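Pre-show check: the hair ornament and headpiece cases

My running list for the Yeon room at Fleltthorpe, with my notes as I went round on Monday. Rostislav, yours are at the bottom!

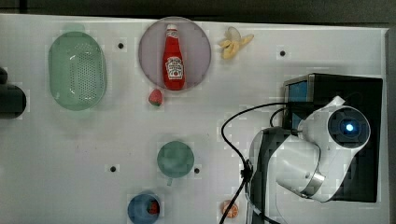 1. Case locks and glass
Cases A to D: OK. Case E: the key turns but you have to lean on the door a bit, so please don't force it. No chips anywhere (I ran a gloved finger along every edge, very glamorous).

2. Pins and long hairpins
OK. All the tips are capped. I swapped two caps that had gone yellow, and the enamel one is back on its proper mount.

3. Wedding crown, 1973 copy
NEEDS WORK. One of the wire springs holding the beads is loose at the base. I've laid it flat and put a note on it. Nobody should lift it by the dangly bits, and yes, I mean me too.

4. Ribbons
OK, but the dark red one is starting to fade along the fold. I refolded it the other way and would love to rest it after June.

5. Light and damp
Lux meter says 90 at case B, which is too bright for silk. Turned the left spot down and will read it again before we open. Damp strips are all fine.

6. Labels
Number 272 is on the wrong tray again. Fixed. Su-bin Ham also wants the Korean spelling checked on the winter cap label.

7. Handling trolley
Brake OK, padding OK. Bottom shelf squeaks.

For Rostislav Machala: spring repair on item 3, new cylinder for case E, and could you ask Flulel if the spare mounts have shipped?

Next check: the morning before opening, 8:30.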